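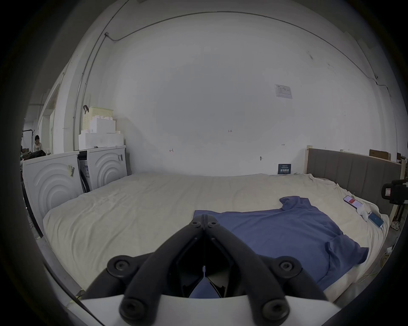 Catherine Dow wrote in after the last session to ask why we fold shirts on a bed at all, when every hotel laundry she has worked in uses a waist-high table. A table is better for the back and gives a firmer fold. Most households do not own one of the right size, and the bed is the largest clear flat surface in the home, so the method in this unit is written for it.

Unit 6. Folding knitted tops on a soft surface

6.1 Surface
A mattress gives under the hand. Pressure applied in the middle of a garment pulls the cloth inwards and leaves a crease that was not there before. Work from the edges with the flat of the fingers. The sheet should be pulled level over the folding area; wrinkles out towards the corners and the far edge can be left. A pale sheet under a dark or mid-coloured shirt, such as blue on cream, makes the outline easy to judge.

6.2 Clearing
The folding area is the width of the shirt with both sleeves out, plus a hand's breadth on each side. Phones, chargers and cables go up by the headboard or off the bed altogether. A cable trapped in a fold is the commonest fault in the practical, and it costs marks.

6.3 Laying out
Spread the shirt flat with the collar away from you. Smooth from the collar to the hem, then from the middle out to each side seam. The side of the body should form a straight line. If the hem lies close to the mattress edge, move the whole shirt up the bed before starting - a hem that slips over the side drags the body out of square.

6.4 The fold
Bring one side in by a quarter of the body width and turn the sleeve back on itself. Repeat on the other side. Check that the two folded edges are parallel. Fold the hem up to just below the collar, then fold once more for drawer storage. For shelf storage stop at the first upward fold.

6.5 Thin jersey
Light cotton jersey curls at the cut edges and should be folded soon after drying. Ngọc Đỗ's handout on fibre content (October) covers this in more detail, including the Menzies table of fabric weights.

Practical task
Fold 6 shirts by the drawer method and stack them with the folded edges facing the same way. The stack is marked on squareness and evenness of width. Speed is not marked. Hand record sheets to Ailsa Rutherford at the end of the session.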